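How to Budget a Multi-Arm Tabletop Cell

Last updated in October

This page covers planning and purchasing for a small tabletop cell with more than one arm, one shared work surface and several cameras. It assumes the arms have already been chosen, or at least that the choice is down to two quotes. Industrial cells with guarding and floor anchoring follow a different process and are not covered.

The most common planning error is to treat the arm quote as the budget. The arms are the largest line, but they are also the line with the least uncertainty. Overruns come from mounting, cabling, fingers, lighting and the things the robot is supposed to pick up.

Step 1. Write down the task before the parts list

Describe the task in two or three sentences, including the objects and where they start and finish. A sorting task with wrapped candy and two buckets needs different fingers, a different surface and a different reach than a task with rigid blocks. Attach the task description to the purchase request. Reviewers will ask for it, and it settles arguments later about whether a part was needed.

List the objects by material as well as by size. Shiny wrappers, clear bags and thin sticks are harder on cameras and fingers than matte solids of the same size, and they should be on the table during any vendor trial. If a vendor offers to run the trial with foam cubes, send your own objects.
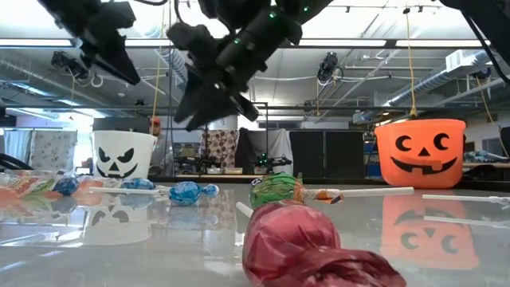

Candy sorting cell with two buckets and overhead arms.

Step 2. Decide how the arms are mounted

Arms that reach down from above leave the tabletop free and make it easier to swap the surface or the props. They also need a frame stiff enough that one arm stopping hard does not move the others. Get the frame quoted separately from the arms. In our last purchase the Otstead frame was quoted as a bundle, and it was impossible to see what the cross members cost until we asked for the breakdown.

Items to put on the mounting line:

Frame posts and cross members
Adapter plates, one per arm, plus one spare
Fasteners and thread locker
Cable ties, clips and strain relief
Labor for one alignment check after assembly

Measure the ceiling height to the lowest obstruction. Ducts and light fixtures usually hang lower than the figure on the building drawing. If anything will be hung from the ceiling, such as a camera or a cord, ask the building office what the attachment points are rated for and get the answer in writing.

Step 3. Budget the tabletop and the lighting together

The surface and the lights form one optical system and should be approved as one line. A glossy white top is cheap, wipes clean and gives good contrast with dark fingers. It also mirrors the props and throws back streaks from overhead fixtures. A matte top costs more, marks easily and removes most of that problem.

If reflections are part of the conditions you want to work under, keep the gloss and spend nothing. Otherwise, buy a sample of each material and view it through the wrist camera before ordering a full sheet. Looking at the sample by eye from a standing position tells you very little, as the wrist view meets the surface at a steeper or shallower angle depending on the pose.

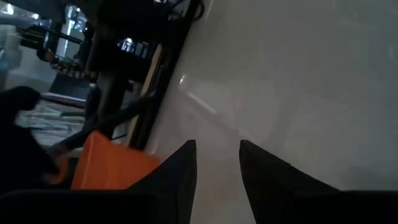

Windows belong in this step too. Daylight changes through the shift, and blinds are far cheaper than a second set of lamps. Check the room at the start of the day and again at 4 p.m. before settling the lighting line.

Step 4. Count consumables over the life of the project

Set up a separate consumables line and do not let it be merged with capital equipment. It should hold fingers, finger pads, cables and props. We replace finger pads on a fixed interval of 200 hours, whether or not they look worn. Wrist cables are replaced on inspection.

For props, order three times what one full table layout needs. Wrappers tear and sticks bend, and seasonal items such as pumpkin buckets are hard to find in the same print once the season ends. Buy the whole quantity at one time from one batch. Our last prop order came to $58, which was too small to need approval and was therefore left out of the plan. It still held up work when the stock ran out.
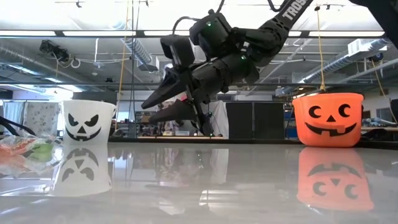
Spares for the wrist deserve their own sub-line. Camera module, motor and cable sit close together, so a fault in one often means taking the others off to reach it. Price a complete wrist assembly as well as the individual parts. With Hirner the complete assembly was $581, and the exchange took less bench time than fitting a single part.

Step 5. Compare quotes on the same basis

Vendors split their prices differently. Before comparing, rewrite each quote under the same headings:

Arms and controllers
Grippers and fingers
Cameras, lenses and mounts
Frame and tabletop
Cables and power supplies
Software licenses, with renewal terms
Shipping, duty and insurance
Support after the first year

Empty headings are the useful part of this exercise. The Bravau quote we received had nothing under cables, and the first answer was that they were included. They were included at a length that did not reach the controller. Ask for cable lengths in the quote itself - route length, with slack for the full range of motion.

Step 6. Set the reserve and the order of purchase

Hold back a reserve as a fixed sum. A percentage gets recalculated every time a line is cut. For a cell of this size we hold $3,000 and release it only after the first complete task run.

Order in this sequence: frame, arms, tabletop sample, cameras, lighting, full tabletop, props. Lead times on frames are longer than expected, and arms that arrive first have to be stored, insured and sometimes accepted before they can be powered. Check when the warranty clock starts. Nyamweya starts it at delivery, so a late frame uses up coverage.

Keep the rewritten quotes, the task description and the consumables log in the same folder. The second cell is normally priced from these three documents, with the vendor quotes refreshed and the prop line corrected from the log.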